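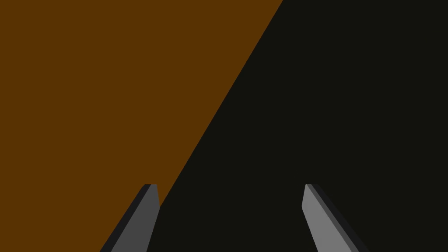 Carmela Guerra wrote to me that I am wrong about kits. A kit, she says, is how most people begin, and if you take away the kit you take away the beginner. She has taught evening craft classes for much longer than I have, and her message was long and friendly, so I want to answer it properly and not only with a thank you.

In my last column I complained about the craft kits that are now sold everywhere, the ones where every piece is already cut, the glue is measured in a small tube and the paper eyes are printed in the right size. I called them furniture assembly for children. Carmela did not like this sentence. After her message I like it less too, but I still believe most of what was behind it.

Let me say first where she is right. A person who never held a craft knife does not want to stand in front of a shelf with 193 kinds of paper and choose. I remember this feeling very well. When I moved to this country I wanted to make paper lanterns as my aunt made them, and I went to a big store, and I came out with nothing because I did not know the words. Cardstock, vellum, tissue, kraft. In my language my aunt said "the thin one" and "the thin one that is a little strong." A kit would have saved me that afternoon. I would have made a lantern in the evening and been happy with it.

But what would I have known the next morning? I think I would have known how to follow a sheet with numbers. The lantern from the kit is finished and it looks like the lantern on the box. Then you want a second one, a bit larger, for the other window, and you find that you have no idea how to get it. You must buy the larger kit.

I looked at a few of them again before writing this, to be fair. The Skundum winter village has 7 little houses and every fold is already pressed into the card. It is very well made, I cannot say otherwise. My neighbor's daughter built the whole village while her soup was getting cold, and then she asked what is next. There was a bag with left pieces, and in it she found a strip of card with no number on it. That strip kept her busy until bedtime. She made a bridge from it, then a fence, then a very bad dog. I do not say that she loved the village less. It still stands on top of the piano. But the dog is the thing she carried over to show me.

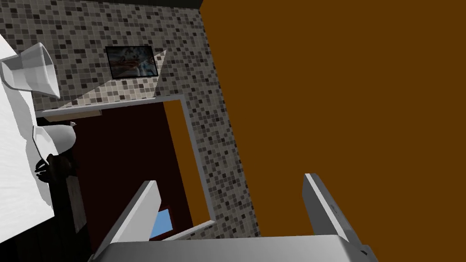
Carmela would answer that the dog came out of the kit too, because without the kit there is no strip. Fine, I accept this. Then my wish to the makers is a simple one: put more strips in the bag. Leave some of the card uncut. Give a sheet with no picture on it and do not explain what it is for. Werkar did something like this in their older sets, where the last page of the booklet was only a grid and a line that said to draw your own piece. In the new edition the page is gone and there is an advertisement for the other sets. I understand that a company must sell, but it made me a little sad.

There is also the matter of price, which Carmela did not mention and I think should be mentioned. A box with felt, thread and a plastic needle for one small owl costs more than the felt for many owls. People tell me they pay for the convenience. Yes, and part of the convenience is that you never learn how cheap felt is. I found this out by accident, when Orozco, the fabric shop near the bus station, had a basket of ends by the door and sold me a full bag for less than one owl. I am still sewing from that bag. The colors do not match and I have learned a lot from that, mostly that gray helps almost everything.

Some readers wrote that they have no time. I take this seriously. If you have two children and forty minutes before dinner, you cannot begin with measuring and cutting and a discussion about which glue. Buy the box, open it, enjoy it. I have no wish to make tired parents feel guilty with my opinions about card. What I ask is smaller. When the box is done, do not throw away the frames from which the pieces were pushed out. These frames are good material. They have funny holes in them, and a child of five or six will see in such a hole a window or a mouth much faster than you or I will.

And keep the ugly results. In the classes I help with, we now have a shelf for them, and it fills up quickly. The kits have made us impatient with ugly things, because a kit result is never really ugly, it is at worst a bit crooked. When you invent the shape yourself, the first one is always strange. My first lantern without a pattern looked like a crushed hat. The second was more like a hat that somebody had repaired. I cannot tell you at which number it became a lantern, but my aunt, on the telephone, recognized it, and I was more proud than I should say for a grown woman.
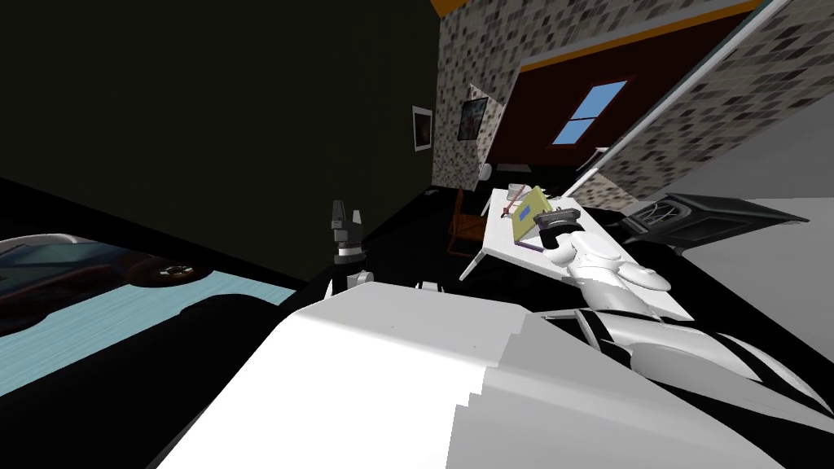
So where does this leave the beginner, about whom Carmela worries? I would propose to her a middle way, and I would like to hear what she thinks. Begin with a kit, but make it twice. The first time with the pieces from the box. Before you glue, put each piece on an old cereal carton and draw around it with a pencil. Then the second time you cut everything from the carton, with your own hand, and you paint it as you want. It takes longer, of course. The edges will be rough and the roof will probably not sit well. But now you have the pattern, and you can make it bigger by leaving a finger of space around each line, and you know why the tab must be there because you forgot one and the wall fell down.

I tried this with the Prustetti bird house, the paper one that hangs on a string. From the carton I have made up to now a small one, a tall one, and one with a flat roof that was a mistake and that I prefer. For drawing around the pieces use a hard pencil and keep it upright, otherwise the pieces come out a little too large and the slots do not hold. If the carton has a shiny side, put this side inside, as paint does not like it.

Carmela ended her message with an invitation to visit her class in July and to bring my crushed hat. I will come, and I will bring also a bag of felt ends. If she puts a kit in front of me I promise to make it, and to follow the numbers, at least until the gluing.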